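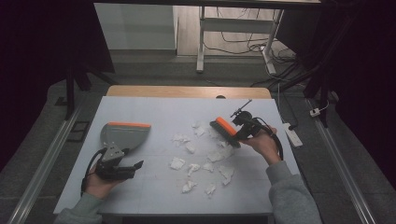 Sweeping test with the hand-held pair, dustpan on the left and brush on the right.

I spent most of February on the left gripper. The dustpan is joined to it with a small grey bracket, and the bracket kept working loose. After 42 sweeps I could feel play in it, and by the end of a morning the lip no longer sat flat on the table.

The first fix was thread locker, which lasted two days. Then I pulled the bracket off and found the holes had gone slightly oval. I printed a new one with thicker walls and put washers under the screw heads. It has done 522 sweeps since and hasn't shifted.

The cables needed attention too. Leave a decent loop beside the hand – too short and it tugs at the connector every time you tilt the pan.

My routine now is to check the screws before starting, wipe the orange lip, and pick the fluff out of the bristles at lunch. Tissue sheds more than you'd expect. I'll look at the brush side again at 2,000.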